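To: caregivers list
From: Kamrul Sarkar
Subject: Re: Respite hours and the new sign-in at Melisside

Hello all,

I'm answering the list instead of writing back one at a time, as several of you have sent me the same question. The earlier message is quoted first and my answers follow.

> Can someone explain how the respite hours will work once we move over to
> Melisside? My mother has been coming to the Kovier Street building for a
> good while and we always had the same two mornings. The letter talks about
> "flexible blocks" and I don't know if that means we lose our mornings. It
> also says we have to fill out the intake form again. We did that when she
> started and it took a whole evening. Is the lunch still included? And who
> do we call if she is having a bad day and won't get in the car?
>
> T. Chowdhury

Nobody loses their mornings. If your family member has set days at Kovier Street, those days carry over to Melisside unless you ask for a change. A flexible block is an extra four hours a month that you can book when you need it, for a dentist appointment or just to sleep. You can use it all at once or split it into 2 visits. Unused hours do not roll over to the next month. I asked about that and the answer was no, at least for the first year.

To book a block, call the front desk before noon on the day before. The desk will try to fit in same-day requests, but staffing is set the afternoon before and they may have to turn you down.

On the intake form: yes, everyone fills it out again, but it is shorter. The old one had 21 pages. The new one has 8, and the medication list can be a printout from your pharmacy stapled to the back. Please put down the name the person likes to be called, even if it's different from the one on their insurance card. We had a gentleman who would not answer to his legal first name and it took the aides most of a week to find out what his wife called him.

The section on wandering asks for a recent photo. A phone picture is fine. Pick one with glasses on if they usually wear glasses.

Lunch is included, as before. Drastirer is doing the meals now. They can handle soft and pureed diets, low salt, and no pork. If you need something else, write it on page 3 and also tell someone out loud. Thickened liquids are made up by our own aides, so that part stays the same.

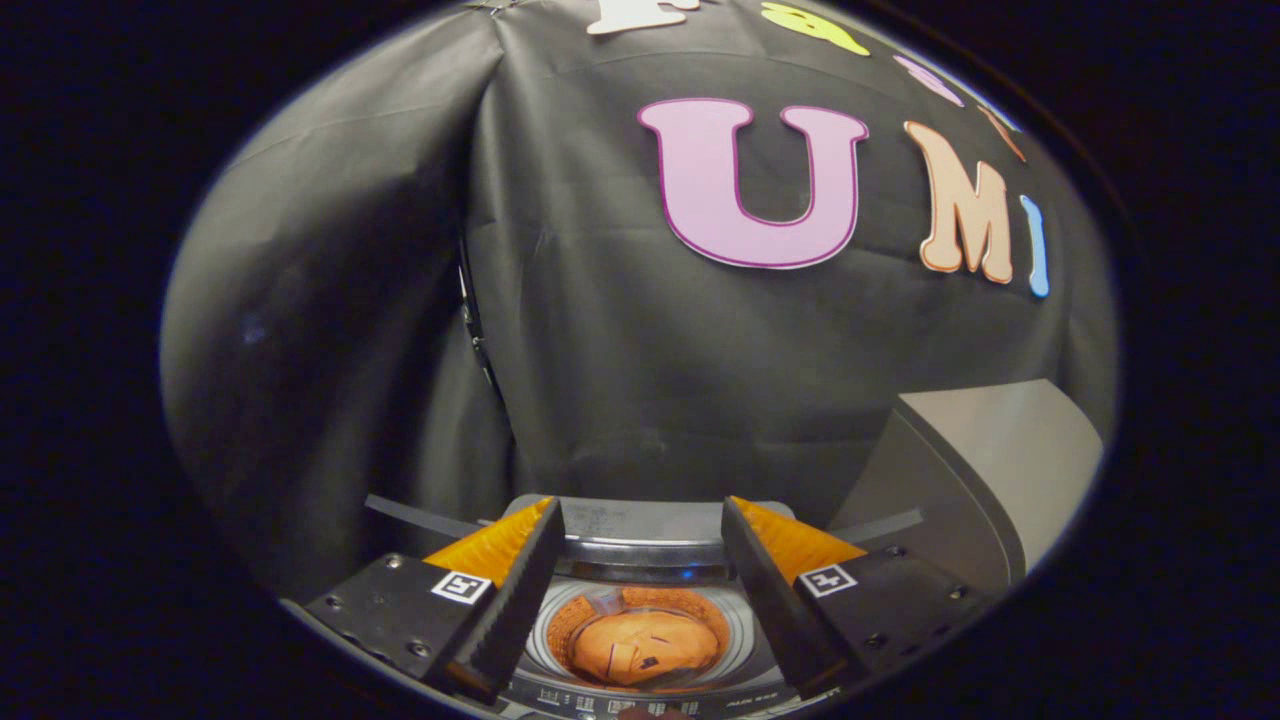

Letters on the black backdrop

Bad days. If someone won't get in the car, call the desk and say you'll be late. There is no charge for arriving late and the spot is held until 11. If they are still not ready by then, stay home and try the next scheduled day. We would much sooner have an absence than an argument in the driveway. If it happens more than a couple of times, ask for me and we can talk about moving to afternoons. Some people do much better after lunch.

Transport is a separate matter. The van will still run, but the pickup order changes with the new address, so your time may move by as much as 20 minutes. The driver will call each house with the new time. If you have moved or changed your number, please tell the desk now.

Sign-in is going to be different too. The side door at Kovier Street was easy to miss and people got used to just walking in. At Melisside both doors are on a keypad, and you will need to ring and wait for an aide. Please don't hold the door for anyone behind you, even if you know them. Two family members can be listed for pickup on the form. Anyone else needs a note from one of those 2 people, every time.

The evening support group stays at Kovier Street through November, in the same room, at 6:30. After that it moves with us. You don't need to be a current family to come, and several people in the group have already lost the person they were caring for.

One more thing on costs, as it came up in a side message. The daily rate is the same. If you pay through a long-term care policy, your insurer may want a letter with the new address on it before they pay the next claim. I can write those - send me the policy number and the fax number, and please don't post either of them to the whole list.

I'm at my desk most afternoons between 1 and 4.

Kamrul Sarkar
Family services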